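Section 4: Setting up your Brevbridge dehydrator for the first run

Okay, the unit is out of its box and level, so let's get it going! I've set up 41 of these for friends and customers and I still read the steps.

1. Slide the drip tray in first, lip toward you.
2. Plug straight into the wall. No extension cords, please.
3. Hold Power until the panel beeps twice.
4. Run it empty on High for an hour (it will smell a bit, so open a window).

CAUTION: The back vent gets hot. Leave a hand's width behind it. 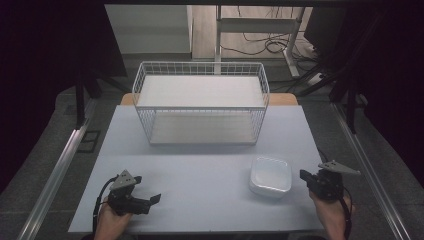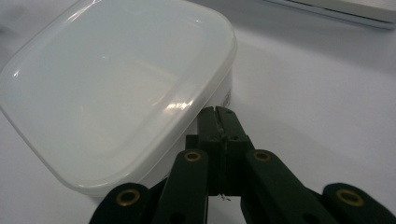 Now for storage, where I see good batches go soft. Let everything cool all the way before you pack it, and I mean all the way, even if you're dying to clear the counter. I like a white plastic container with rounded corners and a proper lid, like the one in both photos, and I leave a bit of room at the top so I can give it a shake each morning for a week. If you see fog inside, back on the trays it goes!

5. Write the batch name and the month on tape and stick it to the side.
6. Keep fruit and jerky apart (trust me, January apples that taste of pepper are no fun).

NOTE: The filter light comes on at 2,000 hours. Rinse the filter, let it dry overnight, then hold Reset to clear the light.

Next up is Section 5, drying times.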